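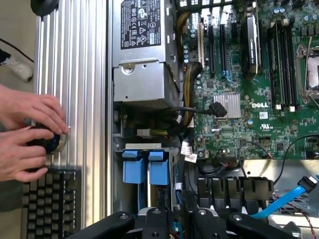
## Is the old Dell worth opening up?

Every few months somebody writes in to say that a used office workstation is the best deal in computing. The pitch is always the same: buy a retired Dell, take the side off, add memory, and you have a machine that will last for years. Fustetti, the refurbisher out on the county road, now prints a version of it on the flyer that came with last month's mailing. "Like new in 37 minutes," it says. I have my doubts.

Like new according to whom? The flyer talks about cleaning and a "full internal refresh," and when I called to ask what gets refreshed I was told it varies. A can of air and a new sticker would also count as varying.

I'll grant them that the older cases were laid out by people who expected someone to go back in. The green board lies flat in front of you once the side is off, and the thick run of yellow and black cable comes down beside the power supply where you can get at it. Try that with the sealed little box my bank manager keeps on her desk.

But easy to open and worth opening are different claims, and the flyer slides from one to the other. Memory for these boards is cheap until you need the exact kind. The power supply is the part I'd worry about most, and it never gets a line on the price sheet. Leave it shut, by the way. The inside of that box is no place for a beginner.

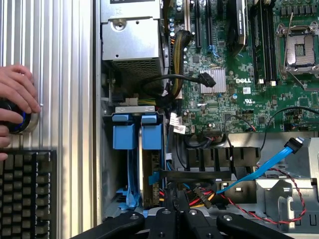
HARNLOW, November — Liliana Benedetti has run the repair table here for 11 years and is more patient with these machines than I am. Her advice is to look at the board before you look at the price. Find the memory slots, see how many cards it will take, and check whether there is a processor in the socket at all. Boards get sold without one more often than you'd think, and the listing won't always say so.

She also thinks $100 is too much for any of them. Pawlak had a shelf of towers at $29 apiece, no drives, sold as is, and she considers that a fair price for parts and a poor one for a computer. I asked if she would buy one for her own house. She said she'd want to see it run first, and Pawlak doesn't plug them in.
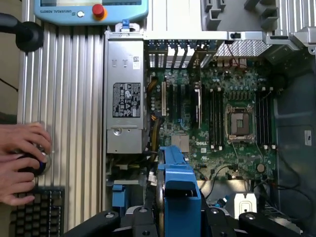

*The Dell with its side off, power supply to the left of the board.*

If you do bring one in, shut it down and unplug it before you leave home, and bring the power cord. The Civska room is open until 9 p.m. Fustetti has been invited to come and show us the 37 minutes. No reply so far.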